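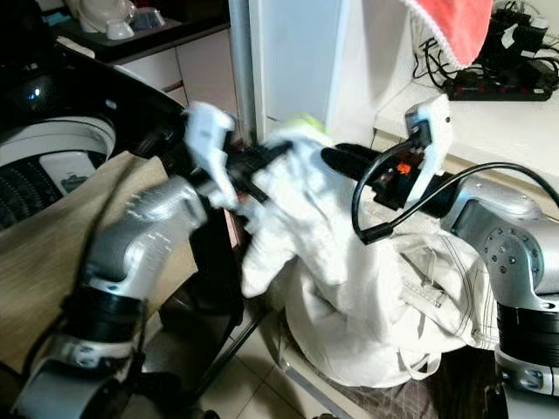
Washing without a tumble dryer

02/09/2019

Our tumble dryer stopped in February and I haven't replaced it. It was a Hendero, second-hand when we bought it, and it had been making a grinding noise since before Christmas. The repair shop in Ondton wanted 157 pounds for the part and the fitting. I said I'd think about it, and then I got used to doing without.

The first few weeks were bad. We had one folding airer, which holds a single load if nobody has washed any towels, and the back bedroom window was running with water every morning. Jeans took two days and sometimes smelled of it afterwards. I put the airer in the bath for a while with the extractor fan on, but then you have to move it every time someone wants a wash.

What helped most was the spin. I had been using the same programme for years without looking at what it did, and it was spinning at the lowest speed the machine has. I turned it up, and now run a second spin on anything thick. Shirts come out more creased. I can live with that, as I only iron the ones I wear to work.

The other change was doing smaller loads more often. I used to save everything up for one big day and then have wet clothes on every door in the house. Now I put a load on most mornings before I leave, on the timer, and hang it when I get in. Socks go on the little clip hanger from Plarkemel, which has lost two of its pegs but still does the job. Sheets go over the banister, folded once, and get turned before bed.

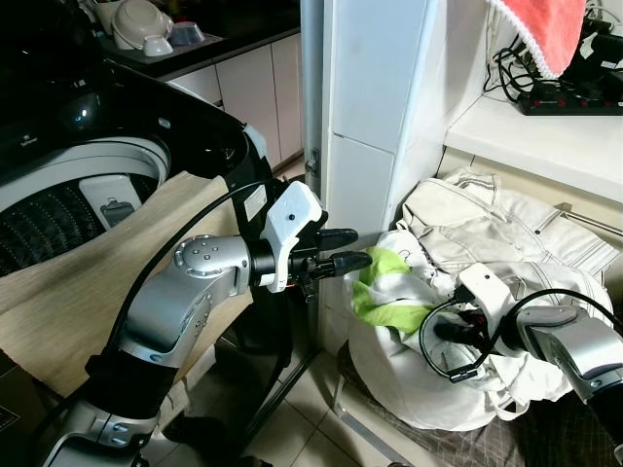 A heap of laundry.

Duvets are the one thing I've given up on. I take them to the Kiani launderette by the station, where the big machines are, and sit there with a book. The dryers cost more than they did, and you need change because the card reader is usually off. I took both our duvets in July and it was 12 pounds for the lot, including the extra ten minutes I put on when the middle of one was still damp.

Folding is no quicker than it was. I had an idea that clothes dried on a rack would be half folded already and could go straight in the drawer, but they still end up in a pile on the bed and the pile still gets moved to the chair. T-shirts are stiffer. The towels are much stiffer, and there have been complaints. Shaking them hard before they go up makes a small difference.

The electricity bill is down a bit, though we also had a mild spring, so I can't say how much of that is the dryer. The old one is still in the utility room with the iron and a box of light bulbs on top of it. I rang the council about collecting it and the wait was 9 weeks. I've booked it anyway – it should be gone by the time the heating goes on.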